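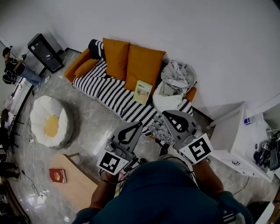
Sofa with a zigzag striped throw.

Liltgate is back, and the first four episodes of the new season are worth clearing an evening for!

If you missed it the first time, Liltgate is the hand-drawn series set in Stesov, a river town where the locks are run by spirits and the ferries only go where they feel like going. Season one ended in December with Irka on the wrong side of the weir and the lamp still in her coat, and I have been stewing over it ever since. The new season picks up that same night. No recap, no flashback, straight into cold water and shouting – I loved it.

There are 13 episodes this time, one more than last season, and you can feel the extra room. Episode two spends nearly its whole length in the ferry kitchen with Irka and Ma (the old river spirit, for newcomers, who still talks to everyone as if they were late for supper). Very little happens and it's the best thing the show has done. The backgrounds have gotten richer too. Look at the market in episode three, with all those awnings in the rain, and then go back to the same street in the pilot. It's a different town.

The dub has caught up a lot. Last year it ran months behind the subtitled version, and Ma's jokes came out flat when it did arrive. Now both versions go up together, and the new script lets her be rude again. I watched episode one both ways and I'd happily send a friend to either. My one grumble is the opening song, which is fine, but it isn't the old opening song.
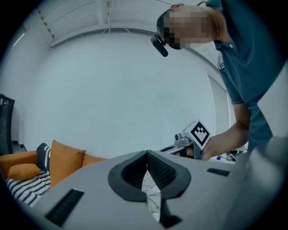

Do I need to watch season one before starting the new episodes?
It's best to, as the story continues directly from the last scene. If you're short on time, watch the pilot and the final three episodes of season one, and you'll know who everybody is and why the lamp matters.

Our group watch starts with episode one on May 15, 2021, subtitled, with the dub the week after. The chat opens a little early for anyone who wants to argue about the weir. Please keep spoilers for episode four in the spoiler thread – there's a reveal near the end that made me yell at my screen, and everyone deserves to get there on their own.

Recent items
Stesov on paper: a look at the background art
Liltgate season one, episode by episode
Subbed or dubbed? Your letters
Five quiet series for a rainy weekend

This site uses cookies to remember your settings. By continuing to browse, you agree to our use of cookies. Accept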